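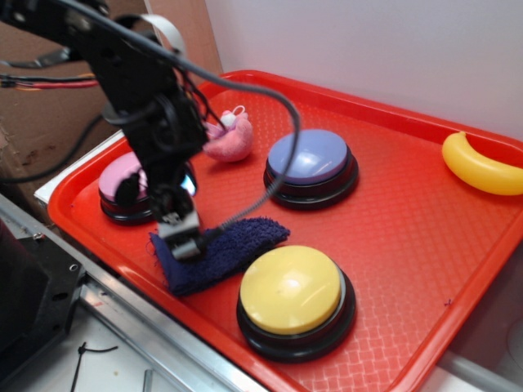

Bench notes: choosing a fingertip for a small arm

27/01/2026

The integration group at Sollosell spent most of January comparing fingertips for the small servo-driven arms it supplies to teaching labs and light assembly customers. The engineer who ran the comparison spoke with us at the bench and asked to be identified by role only. The interview has been shortened.

The work began with a complaint from a customer site in Drarnoslow, where arms fitted with the standard rubber pads were dropping cloth. "They could pick up anything rigid," the engineer said. "A folded rag was a different matter. The pad pushed the top layer down and slid across it. We had the same result here within an hour."

Two candidates were tested against the standard pad. The first, supplied by Rernow, is a short metal tip with a squared leading edge. The second is a molded silicone tip from Goh with a ribbed inner face. All three were run on the same arm, with the same controller and the same closing current.

The test set is deliberately ordinary: a terry-cloth towel, a plush toy, a plastic banana, and round push buttons with colored caps. Everything goes on a red plastic tray with a raised rim. The engineer said the tray was chosen for its texture. "On a smooth sheet the towel moves as soon as you touch it, and then you are measuring the table. The crosshatch holds it a little. The rim also gives you something to work against if a part gets pushed to the side."

The buttons are pressed, never lifted. They were added to show whether a tip that grips well can also push straight down without skating off a domed cap. "A customer wants one tool for both jobs. Changing tips in the middle of a lesson is not going to happen."

In total the group logged 2,029 attempts, of which 614 were on the towel. The metal tips did best there by a clear margin. Their thin edge gets under a fold, and the fingers can close on two or three layers of cloth at once. The engineer was less pleased with what it took to get that result. Approach height matters a great deal. Set too high, the tips close on loops of terry and pull threads. Set too low, they press into the tray and the wrist servo loads up.

"We lost 17 runs to wrist overload in the first session," the engineer said. "All of them were height errors. After that we added a contact check -- the arm comes down slowly, watches the current, and backs off slightly before it closes. It costs time on every pick, and I would still keep it."

The silicone tips were better on the plush toy and much better on the banana, which the metal tips tended to roll. On the buttons there was little to choose between them. The silicone gave slightly on a press that landed away from the center of the cap, and the metal slid. Neither missed often enough to settle the question.

Asked about the camera, the engineer said it had been a larger source of trouble than the tips. A fixed view was used throughout. From that angle the arm hides part of whatever lies behind it, and the software would sometimes lose a button during the approach and stop. The fix was to record all object positions before the arm moves and trust them until it has cleared the tray. "It is crude. If something gets bumped, the stored position is wrong. A second camera on the wrist would solve most of it, but then there is one more cable to carry."

Cabling came up more than once. The coiled section of the gripper lead adds a small side load when the arm reaches out, and it changes with the angle of the wrist. The group rerouted it twice and then decided to include the effect in calibration. The engineer would like a lighter cable on the next revision, with a clip at the last joint.

The controller was not part of the comparison, although an update partway through forced 62 runs to be repeated. The new version changed the default ramp on the gripper servo, so the fingers closed faster than before. Those runs were discarded and the ramp was set by hand from then on. "Write down your defaults," the engineer said. "We had not."

Sollosell has not picked a single winner. Arms going to sites that handle cloth will be offered with the metal tips and the contact check turned on. Others will get the silicone tips. The standard pad stays in the catalog for rigid parts. A hybrid, with a metal edge set into a silicone body, has been drawn up and is waiting for a quote.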